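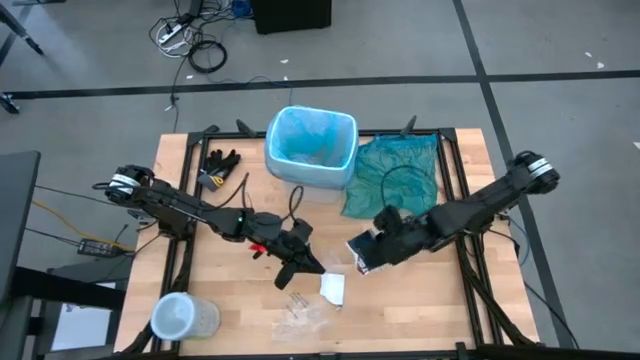
Gregor Geddes wrote, on 09/12/2022, that the small bins at Plandirach were being lined with whatever bag came to hand, and asked what size we ought to be ordering.

> The last lot slip down inside as soon as anything goes in.
> Are we meant to knot them, or buy bigger? Also, do gloves
> and empty packets go in the same bin?
> Gregor

Gregor,

Buy bigger. The bags from Halliday are sold in boxes of 95 and the order code is 2929. Please don't use 2901, as that is the short one you already have. At Skelance we fold a good hand's width over the rim and don't knot anything.

Empty packets can go in the bench bin. Work gloves should stay out of it unless they are split, and the mesh bags get used again, so shake them out and put them back on the shelf.

For anyone changing a liner, the order we use is:

1. Clear small packets and paper off the bench first.

2. Open the new bag right out before it goes near the bin. The thin ones cling to themselves and to the sides, so get the folds out of the bottom.

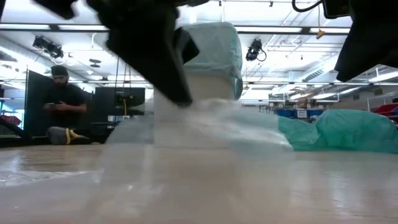
3. Turn the top of the bag down over the rim all the way round, then press the bottom into the corners.

4. Write the date on the sheet by the door.

Rastach still has 34 of the old bags. Use those up in the office bins, where the length doesn't matter.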